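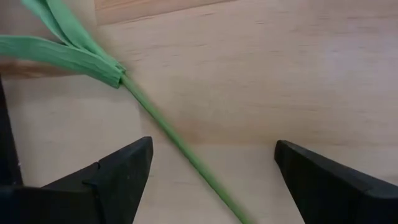

Neither fingertip is on the stem yet, with bare wood between them.

The person who wrote the handling rules for the two-arm bench at Jevora's Mernstead shop did not set out to write rules at all, and tells me so cheerfully over a second cup of coffee. "I wanted a checklist," she says. "One page, taped to the desk. Then people started asking me why, and the page grew."

It grew to 4 pages, and it covers things I would never have thought to write down — which flowers may go on the bench together, how the arms are to come in, when a person may put a hand between them. The work is arranging artificial flowers, and she is fond of it. "A fake tulip is a very fair test," she tells me. "You hold it too high and you've got leaves in the way. You hold it low on the stalk and you have room."

So the first rule is about the grip: line up on the stalk, below the leaf base, and stop before closing. Operators at Jevora went through 194 practice picks in April before she was happy with the wording, and she still changes a phrase now and then. The second rule is about spacing. Stems are laid out so that each arm has something to reach for on its own side, and anything that could tip over gets named out loud before the arms move. 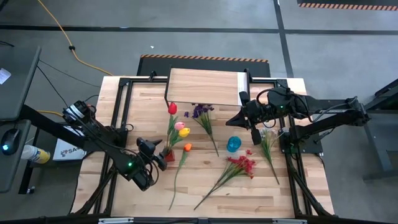 Who gets to say stop?

"Anybody," she says, before I have quite finished asking. "The newest person in the room. I don't want a discussion first, I want the arms still, and then we can have all the discussion you like." Her page borrows that from Pikton, a packing shop where she worked years ago, and she is happy to give them the credit.

The rule she gets the most grumbling over is the one on turns: when one gripper is at a flower, the other one waits over clear wood. It does slow things down, she admits, and on a run of up to 2,000 picks people notice. She has kept it anyway, and she reads the log herself at the end of each run, usually with her lunch. 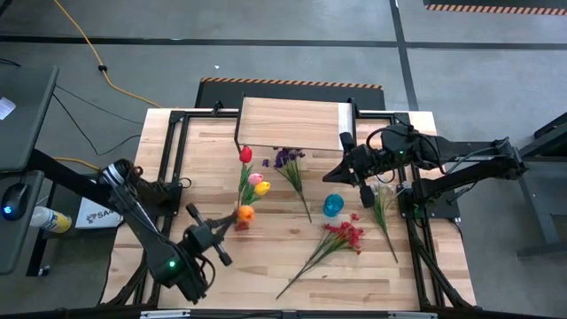 The left gripper at the orange tulip, the right one over open bench.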